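装了外墙以后，老厂房改的房子西晒更厉害了，U型玻璃到底该不该换？

提问者：住在桥边的阿蒙
提问时间：2023-03-09
分类：建筑与改造 / 外墙与采光

各位好，先说情况，可能有点啰嗦，大家担待一下。

我去年跟合伙人Aurora Rocha一起租了一栋老纺织厂的附属楼，两层，混凝土框架，层高很舒服，原来西面是一整面砖墙，开了几个小得可怜的窗。我们想做成工作室加展厅，就请人把西面的砖墙拆了一大段，换成了U型玻璃（有人叫槽型玻璃，就是那种竖着一条一条拼起来、半透不透的）。单层的，没有做双排。设计的时候看参考图，晚上灯一亮整面墙像个灯笼，我当场就点头了，没多想。

问题从装完那天下午就开始了。西晒。三点以后坐在里面根本看不了屏幕，不是那种一束光打进来的刺眼，是整面墙都在发白，眼睛没地方躲。我本来以为半透的玻璃会把光打散，应该比清玻柔和才对，结果散是散了，散得到处都是。夏天更不用说，二楼下午开着空调还是闷，冬天呢，早上玻璃内侧一层水，顺着往下流，底下的铝框槽里积水，靠墙的木地板已经有一条起翘了。

我现在有几个问题想问：

这种单层的能不能在里面再补一排，变成双层？框还是原来的框，槽口看着挺宽的，但我没量准。
贴膜有没有用？有一家叫Jistell的来看过，说贴了就行，报价不高，可是他们之前只做过平板玻璃，我心里没底。
还是说干脆外面加遮阳，百叶或者金属网之类的？Aurora不太愿意，她就是喜欢那面墙干干净净的样子。

房东那边倒是好说话，只要不动结构，外立面他不太管，但是合同还有四年，我不想砸太多钱进去。西墙长度我没有图，改天去量了再补。城市在北边，冬天会结冰，夏天也热，就是典型的两头不讨好。

先谢谢了！

补充一下：有朋友问朝向，是正西偏南一点点，对面是河，没有任何遮挡，所以下午的太阳是一路照到落下去的。河面还会反光，傍晚天花板上都是水纹，这个倒是挺好看的，哈哈。

再补充：室内没有窗帘盒，顶上是裸露的混凝土梁，梁和玻璃之间的空隙我伸手进去试过，能放进一个拳头。

回答一：Rodrigo Pinheiro

贴膜吧，便宜。我家阳台贴了，凉快多了。

 评论（提问者）：谢谢，请问您家是U型玻璃吗？
 评论（Rodrigo Pinheiro）：普通的推拉窗。应该差不多吧。

回答二：Hannelore Eichhorn（本题采纳）

我做过几年幕墙深化，后来转去做老建筑改造，U型玻璃碰得比较多，说说我的看法。先讲清楚，我没去过你现场，下面的东西你要让当地的人复核。

先说眩光。你的感觉没错，很多人都误会半透明等于柔和。压花面把直射光打散以后，每一条玻璃自己就变成了一个发光面，太阳低的时候整面墙的亮度比你屏幕高出太多，眼睛瞳孔缩起来，看什么都黑。清玻璃你至少可以挪个位置躲开那束光，这种墙你躲不掉。所以朝北的U型玻璃墙人人夸，朝西的十个有八个后来加了东西。我自己就做过一个朝西的，在Clolton，一个羽毛球馆，业主开馆第一个月就打电话来骂我，说下午场球都看不见。那次是我的错，我认。

再说补一排。可以，但前提是你的框本来就是按双排的宽度做的。有些厂家为了省事，单排双排用同一种边框，里面垫塑料卡件来调，这种你运气就很好，买玻璃和卡件就行。拿卷尺量一下槽口的净宽，再拔一根卡件出来看看（小心点拔，老化的会断）。如果是单排专用的窄框，那就别折腾了，换框等于整面墙重做，而且两层对扣以后自重差不多翻倍，底下那道梁或者地梁受不受得了，得找结构的人算，别听安装队拍胸脯。

补了双排，结露会好很多，热也会好一些，但是眩光基本上不会变，这一点你心里要有数。两层压花叠在一起，透光是会降一点，可是对着太阳还是一面白墙。想两个问题一起解决，可以在两层中间夹一层透光的隔热材料，毛细管板或者玻纤毡都有人做，光会变得很匀，亮度也压下来了。代价是晚上的灯笼效果会钝一些，你合伙人可能要不高兴。

贴膜这件事我劝你谨慎。一是U型玻璃有翼缘，内角那个弧度膜贴不服帖，时间长了边上起泡；二是压花面根本粘不牢，得看你的花纹朝里还是朝外；三是吸热的膜会让玻璃自己变得很烫，你的玻璃如果没有钢化，边缘又有磕碰，受热不均是会裂的。Jistell这家我不了解，不评价，但你可以问他们一句：膜贴在U型玻璃上，热应力谁来负责？看他们怎么答。肯写进合同的再往下谈。

外遮阳效果最好，热在外面就挡掉了。朝西要用竖向的百叶，能转角度的最好，横的对低角度太阳没什么用。金属网也行，孔率选小一点的。这个固定要回到楼板或者梁上，别挂在玻璃框上，这是底线。你们靠河，风要考虑进去。

如果我是你，合同只剩四年，我会这么排：先处理积水，再装室内卷帘，然后过一个夏天再决定外面加不加。积水那个不要等。U型玻璃的下框本来应该有排水孔，你蹲下来从外面看一眼，很可能被密封胶糊住了，我见过太多次。通开以后内侧的水还是会有，但不会泡地板。卷帘就用你说的那个一拳宽的空隙，选背面带反射涂层的面料，开孔小的，管电脑屏幕足够了，热嘛只能挡一部分，毕竟热已经进屋了。

附带说一句样品的事。不管最后选哪种夹层或者面料，一定先要样块，拿到你自己的墙上看，下午三点看一次，傍晚再看一次。样册里的东西和现场是两回事，我吃过亏的。我现在收到样块都先在自己家饭桌上摊开，白天晚上都瞄几眼，再决定要不要带去工地。

 评论（提问者）：太详细了，感谢！！排水孔我刚才去看了，真的被胶堵死了，一个都看不见……
 评论（Hannelore Eichhorn）：用小号的钩刀慢慢挑，别用电钻。
 评论（提问者）：槽口也量了，里面有灰色的塑料卡件，旁边还空着一截，是不是说明可以补？
 评论（Hannelore Eichhorn）：有希望。拍卡件上的型号问厂家，让他们给你书面回复。

回答三：Min-kyu Son

上面已经讲得很全了，我从使用者的角度补几句吧，我不是搞建筑的，我是陶艺工作室的，租的房子跟你这个情况特别像，也是西墙一整面的U型玻璃，只不过我接手的时候就已经是这样了，没得选。

我头一年什么都试过。先是挂白布，难看，而且布一晒就黄。后来买了一大卷透明的塑料膜，想着贴一层在内侧做个假双层，冬天保温嘛，网上有人这么干。贴是贴上去了，撑了一个冬天，到四月份天一热，胶条全部软掉，半夜哗啦一声掉下来，我第二天早上进门吓一跳。膜没扔，裁了一块拿回家铺桌子，哈哈，也算没浪费。
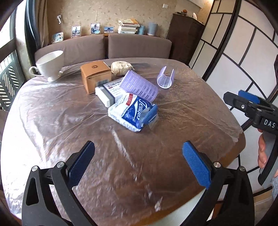 家里的饭桌，Tempo纸巾，还有一只卷发筒

说回正题。我最后是装了卷帘，Clikari的，电动，三幅并排。说说优缺点：好处是下午真的能干活了，拉坯的时候不用眯眼睛；坏处是三幅之间有缝，太阳正好从缝里进来的时候地上会有两道很亮的线，慢慢移过去，我的猫很喜欢，我不太喜欢。要是重来一次我会让他们前后错开装，两边叠一点。电机声音还行，不算安静。

还有就是遥控器会丢，建议墙上装一个固定开关，真的。

热的话，卷帘拉下来之后靠墙那一带会形成一层热空气，顶上要留缝让它跑掉，最好能开个小窗或者装个排气扇。我那栋楼本来顶上就有两扇翻窗，锈住了打不开，找人修好以后夏天舒服很多，比我换空调管用。你可以看看你那边原来砖墙的位置有没有留下什么通风口，老厂房一般都有的。

外遮阳我也问过，Tomás Nogueira帮我画过一个草图，很漂亮，竖着的穿孔铝板，后来因为房东不让在外面打孔就算了。你房东好说话的话真的可以考虑，能从外面挡就从外面挡，这个我完全同意上面的回答。

另外关于你合伙人喜欢干净的样子，我懂，我也喜欢。我的办法是晚上把帘子全部收上去，灯打开，路过的人看见的还是那面漂亮的墙。白天反正从外面看，U型玻璃后面有没有帘子差别不大，颜色选浅灰的，别选纯白也别选黑，纯白晒着晃眼，黑的从外面看会一块一块的很脏。

想看类似的改造，可以去搜Havlíček仓库那个项目，他们是双排加夹层，朝向也是偏西，我去过一次，下午进去光线特别匀，像阴天。就是贵。

 评论（提问者）：叠一点这个太有用了，我记下来了。请问三幅一共多宽？
 评论（Min-kyu Son）：我回头量一下告诉你，手边没有单子。
 评论（Rodrigo Pinheiro）：所以膜还是不行吗？
 评论（Min-kyu Son）：我那个是塑料薄膜不是玻璃贴膜，两码事啦。
 评论（提问者）：Aurora看完同意装卷帘了，外面的百叶她说夏天再吵。先把排水孔弄好，有进展我回来更新。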